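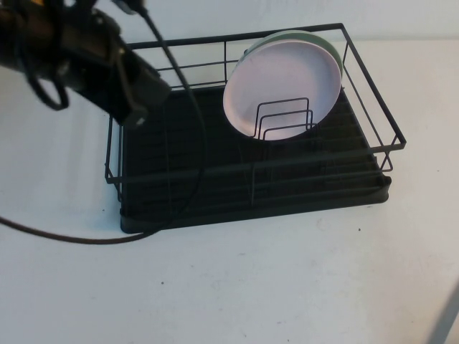 Water at home: what we learned in Plelunau
Speaker notes, 16 March 2026

Slide 1. Good morning, thank the hosts. Say that I will speak for 20 minutes less than the program says, so there is time for questions. Speak slowly.

Slide 2. Why the kitchen. When people think of saving water they think of the shower and the garden. In Plelunau we asked 300 households to write down their water use, and 267 of them gave the notebooks back in November. Pause here. This is a very good return and I want to thank the town for it.

Slide 3. Washing by hand. Most families leave the tap open while they rinse. A few fill a basin first. Explain the difference with the two columns, left is open tap, right is basin. Do not read all numbers, only the last row.

Slide 4. The Kemero apartments. Old pipes, so the hot water comes late. People let the cold water run away and wait for it. One family kept a bucket under the tap and used this water for the plants – I like this story, tell it if the room is awake.

Slide 5. What we changed. We gave a small tap part that makes the flow weaker, and one page of advice. The page was in three languages. First version was too long and people did not read it. Show the second version.

Slide 6. Result. The Nullard building used 3000 liters less in 30 days. Be careful here: it is one building and one month, and some families were away. Somebody will ask about this, so say it before they ask.

Slide 7. Costs. The tap part is cheap, the visits are not. Going from door to door took more than half of our budget. Mention the Sheikh fund, which paid for the printing.

Slide 8. Next steps. Repeat the notebooks in summer. Add a question about dishwashers, we forgot it the first time.

If the projector is slow, skip slide 7 and give the costs on paper. Copies are in the blue folder.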